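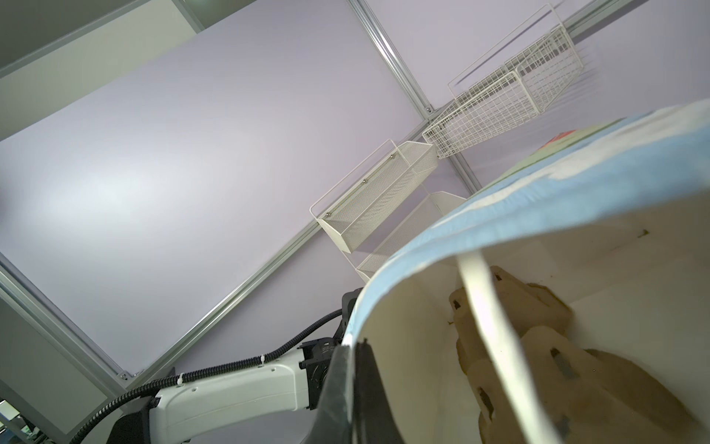 We use cookies to improve your visit. Accept / Manage

**gumleaf_2**
Flarideck want $327 for a compost tumbler. It's a barrel on a stand. Has anyone had decent soil out of one?

**offcut**
Mine cooked nicely by August. Neighbours' favourite colour of brown.

**tin_shed**
Doubt it. Mine went to slime. A heap costs nothing.

**offcut**
Too many kitchen scraps, then. Add torn cardboard.

**gumleaf_2**
Still not sold.

Recent threads
Brillden hose fittings leaking
Grey water on lemons?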